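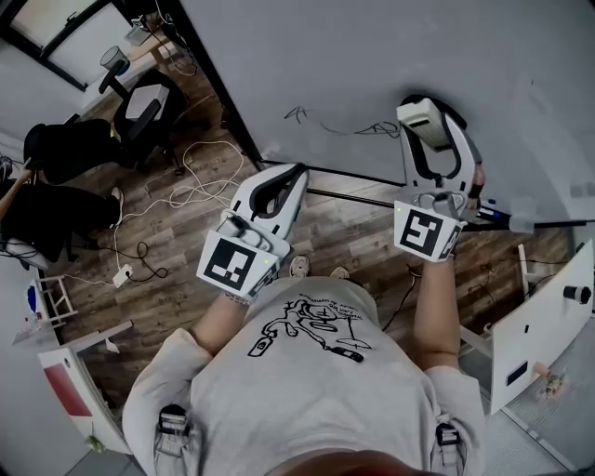 What will visitors be able to do at the Jidatton open day?
They will be able to watch staff record household tasks with handheld grippers, try a pair themselves, and see a robot arm repeat tasks it has learned from earlier recordings.

Jidatton opens its workshop to the public on 27th February

Jidatton, a developer of software for two-armed household robots, will hold its first open day on 27th February at its workshop in the Jaunzems building. Doors open at 9 a.m. Admission is free, but places in the hands-on sessions are limited and must be booked ahead.

The open day is meant for local residents, students, and small businesses that want to know how a robot is taught to do ordinary work. Visitors will see the full process, starting with a person doing a task by hand and ending with a robot trying the same task at a bench.

Jidatton collects most of its training material without a robot. Staff members wear a harness and hold a gripper in each hand. They then do everyday jobs such as folding a towel, setting a table, or putting groceries on a shelf. Square printed markers on the grippers help the software work out where each hand is and how it is turned. The recordings are checked, sorted, and used to train the program that controls the robot.

"People expect to see a room full of robots, and most of our day is spent tidying things up and putting them back," said Margus Grīnberga, who runs the recording team. "We want visitors to see that part, because it takes the most time. They can pick up the grippers and find out how hard it is to open a jar without fingers."

The hands-on sessions will last 20 minutes each and take up to 12 people. Participants will be fitted with a harness and shown how to open and close the grippers. They will then choose from a short list of tasks laid out on the tables. No experience is needed. Recordings made by visitors will be played back to them on a screen at the end of the session and then deleted. They will not be used for training.

Harnesses are adjustable and fit most adults and teenagers. Children under 11 may watch from the seating area but may not use the equipment. Anyone who would like to take part while seated should say so when booking so that a lower table can be set up.

Robot demonstrations will take place in the second room throughout the day. The company will show Trulus, its control program, running on a two-armed bench robot. Trulus will be asked to fold cloths, stack cups, and sort cutlery into a tray. The demonstrations are live and will include tasks the program does not yet do well. Engineers will be on hand to explain what went wrong when an attempt fails and what kind of recording might help.

Eilif Sæther, head of engineering at Jidatton, will give a short talk before lunch on how the recordings are prepared. The talk will cover camera placement, the use of printed markers, and why the same task is recorded in different rooms and under different light. It will be repeated in the afternoon.

"A cup on a white table by a window is a different problem from the same cup in a dark kitchen," Sæther said. "We record both. I plan to show some of the bad recordings too, including the ones where a sleeve covers the marker for half the task."

Itier, which makes the harnesses and straps used by the recording team, will have a table near the entrance. Its staff will show earlier versions of the harness and take comments on comfort from anyone who tries one on. The current version came into use in January after the recording team asked for softer wrist straps and buckles that are easier to release.

Jidatton is also looking for part-time recording staff. The work is done in shifts at the workshop and involves standing, light lifting, and repeating tasks in a set order. Training is given. Application forms will be available at the front desk, and members of the recording team will answer questions about hours and duties between sessions.

Visitor information

The workshop is on the ground floor of the Jaunzems building and can be reached without stairs. Bicycle racks are at the rear entrance. Parking at the building is reserved for visitors with mobility needs, and others are asked to use the public lot across the street.

Visitors should wear flat, closed shoes. Long necklaces and loose scarves must be taken off before a hands-on session. Coats and bags can be left at the front desk. Coffee and tea will be served, but food and drinks may not be taken into the robot room.

Photography is allowed in both rooms unless a sign says otherwise. Please ask before photographing other visitors.

Hands-on sessions can be booked through the open day page on the Jidatton website or by phone during office hours. Unclaimed places will be given out at the front desk five minutes before each session starts. The demonstrations and talks do not need to be booked.

School groups and members of the press should contact the Jidatton office in advance. Interviews with Margus Grīnberga and Eilif Sæther can be arranged for the afternoon.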